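The van is late. Friday, a little before seven, and Reshma Mabuza is on the curb behind the Pranelano community hall with a clipboard and two phones. Bread first, then dairy, then whatever the supermarket on the corner couldn't shift. Last January they moved 600 meals' worth in a week. Now it's closer to double. 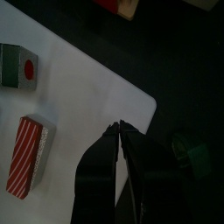
Zakhar Hutsuliak reckons the numbers only tell you what got picked up, and that a crate of lettuce can still die on a loading dock between the store and the hall. Mabuza doesn't argue. Lettuce is the worst of it. Yogurt's not far behind.

The money is tight too. Lirnumov, the delivery firm, lends 2 vans and pays the gas. Everything else comes from raffles and a town grant that runs out in spring. One fridge died in the heat – they got 25 households to take the milk home that same night.

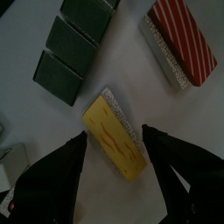 And the stores are getting better at ordering, so there's less to collect. Good news for the landfill, awkward for a pantry with 1,000 people on its list. Mabuza has started calling caterers and school kitchens. Bakeries say yes. Hotels dont call back. 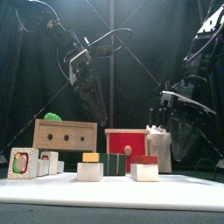
Prepared food is the next fight. Trays from office lunches, wedding leftovers, the stuff with a short clock on it. Sushi is the one everybody asks about, and the only sushi roll she'd leave sitting out on a table is the kind printed on a toy block. Raw fish gets refused at the door. Cooked rice dishes go in the fridge or in teh trash, no debate.

Van's here. Twelve minutes late, mostly potatoes.

41 shares | 3 comments

Ostap Vasylenko
Our bakery gives every night. Takes five minutes, more places should do it.

Yannick Maillard
What happens when the grant ends? Article skips over that.

Zdzisław Walczak
Potatoes keep. I'd take the potatoes.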